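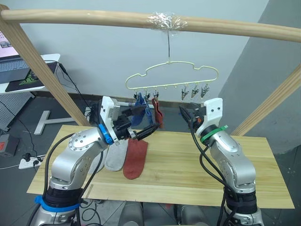
I have been meaning to write about socks since November, which probably tells you how life has been going. Every time I sat down with a cup of tea to do it, something else came along (a leaking gutter, my sister's move, the business with the marrow chutney), and so the socks had to wait. But it's a drizzly sort of afternoon, the kettle has just boiled, and I have no excuse left.

It all began with a hanger. Mireille Salameh gave me one of those little ones with clips along the bottom, after she'd listened to me moan for a whole lunch break about socks falling down the back of the radiator. Mine at home came from Potia, a sweet old-fashioned shop near the station where you go in for a reel of thread and come out with a bag of things you'd forgotten you wanted. I thought it was rather a lot of hanger for such small washing. I've now got 4 of them!

The shape I like best is the cloud. It's just wire, a pale yellowy green, bent into a cloud outline with the clips dangling from its lower bar, and it makes me smile even when the washing doesn't. You can hang it from more or less anything. A pole and a bit of thin wire will do, with some clear tape wound round to hold the wire where you want it, and if the pole is a nice curved piece of wood then so much the better. I'm a great believer in tape. My mother would have wanted a proper hook, and would have sent my father out to the shed for one.

Now, the method, such as it is. I lay the socks out on the table first, flat, with a bit of space between them so I can see what I've got. Then up they go by the cuff. I used to peg them by the toe because my aunt did, and I've gone right off it – the toes are where mine wear thin, and I don't like anything biting them there. A chunky knitted sock wants two clips, one towards each corner of the cuff, and then it hangs nice and open instead of folding in on itself. Thin ones can manage with one.
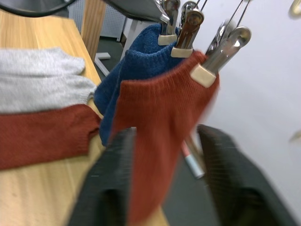 Posted in: Skolleo Mending & Laundry Circle

I do love a rust-red sock next to a dark blue one. There's a pale grey as well in this lot, which goes with both of them, and I could happily wear nothing else until spring. They're all the thick, fuzzy, ribbed sort, the kind you put on at four in the afternoon and then refuse to take off for visitors.

The clips are worth a word. Metal ones with a plastic tip are my favourite, as the tip is kinder to the wool and you can nip just the edge of the cuff with it. Nuno Rocha in our circle swears by wooden pegs and says the clips leave a dent. They do, a bit, but I give the cuff a little tug once the sock is dry and it's gone by the time I've found its partner. Finding the partner is another matter. At last count I had 88 socks in the house, over 40 of them without a mate, and I'm not ready to talk about it.

Carolina Vilela has promised to bring her spare wool along next time, so if you've got a heel that's going, do pop it in your bag. She darns beautifully and is very patient with beginners. I'll bring the biscuits, and the hanger too if anyone wants to try it before buying one.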